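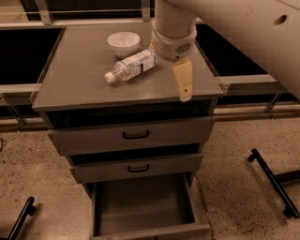

One reader wrote in to say that her arm opened all the drawers without trouble on the first day and then began leaving them open, and she wanted to know if she should stop using it. Yes, stop the drawer routine until you've read the answers below.

Search help topics Go

Rastgate arm – drawer fault FAQ

What is the fault?
After the December update, the arm can pull a drawer, lose its grip on the handle and record the drawer as closed. It then carries on to the next one. At our Alwood site this happened 16 times in 91 runs.

Is it dangerous?
It can be. An open bottom drawer is a trip hazard, and a cabinet with several drawers out may tip forward. Keep people and pets clear while the arm is moving.

What should I do if it happens?
Press the stop button and wait for the arm to come to rest. Close the drawers by hand, bottom one last. Don't push the arm out of the way – the joints can be damaged.

Can I leave things on top of the cabinet?
Light things such as a bottle or a bowl are fine, but no glass and nothing full.

The screen shows code 39. Is that the same fault?
No. Code 39 is a wrist fault. Turn the arm off at the wall and call Guillot for service.

When will it be fixed?
Version 3 of the drawer routine is being tested now. Units bought through Fotudeo will get it at the same time as everyone else's.

Page updated 26 February 2026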